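Review: the Ornovus meeting kit for tenant and anti-poverty groups

Posted August 12, 2022 by Ifeanyi Ogundipe

Our group in Prasdale has used the Ornovus meeting kit since December. We are a tenants' and low-income residents' group, and we meet twice a month to prepare for hearings on rents, heating bills and benefit rules. A sister group in Dargate had bought the kit before us and passed on the order form.

The kit comes in a flat box. You get a facilitator's handbook, 100 agenda cards, two pads of sign-in sheets, a set of colored voting cards and a short guide to speaking at a public hearing. There is also a code for downloading everything as files you can print again.

The hearing guide is the best part. It explains how to cut a long personal story down to two minutes without losing the point, and how to end on a clear request to the people on the panel. Three of our members used it to speak about the heating allowance at the Ibarra district hearing. None of them had spoken at one before. Two kept to their time and the third ran over a little, but all three got their request in.

The voting cards are fine. Green, yellow and red, thick enough to last. People who don't like to talk in a group will still hold up a yellow card, and then someone can ask them what they want changed. We had been voting by a show of hands, and we missed a lot of doubts that way.

The agenda cards are less useful. Many of them assume a paid organizer and an office. One asks the chair to "brief the communications team." We took those out and wrote our own on the backs.

The handbook is too long for new members. It has a good chapter on sharing out the jobs at a meeting, but it sits near the end, after a lot of history of social movements that most people skipped. The print is also small. I made larger copies of four pages and we mostly work from those.

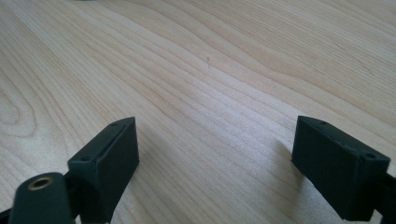 Can a group with no budget use it?
Most of it, if one person can get to a printer. The download code can be shared inside a group, and the hearing guide and sign-in sheets print well in black and white. The voting cards can be made from any colored paper.

Translation is the weak spot. The kit is in English only, and close to half of our members are more at ease in another language. We translated the hearing guide ourselves over several evenings. I wrote to Ornovus to ask if they would host our version and got a polite reply saying they were looking into it. That was in spring and I have heard nothing since – I will add a note if it changes.

If you already run steady meetings, buy the hearing guide alone, which is sold separately as a booklet. If you are starting from nothing, get the full box and read the chapter on sharing out jobs first. We will keep using the guide and the voting cards, and the handbook will stay on the shelf for anyone who wants to borrow it.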